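3.2 Collecting the demonstrations

All demonstrations were given by remote control. The operator holds a pair of hand controllers and the robot copies the motion of the wrist, a fifth of a second late, so everyone who tries it begins by overshooting and then apologising to the furniture. We recorded 300 demonstrations of the shelf task over one April, and kept those in which the basket ended up where the instruction said it should.

Two of us shared the driving. Ketill Fogh approaches a shelf as one might approach a sleeping dog; Ketill Østergaard does not. We had planned to average out such differences and found that the policy had learned both manners and switched between them halfway through a reach. Each demonstration therefore carries an operator label — K1 or K2, the initials being of little help.

Figure 4 shows a reach towards the yellow basket on the lower level of the mesh shelf. The arm comes in close to horizontal, which leaves little room for second thoughts.
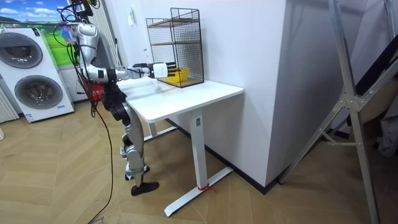 3.3 Trimming and labelling

Operators pause to think, and a robot taught from raw recordings will pause too, with nothing to think about. We cut any stillness longer than 5 seconds.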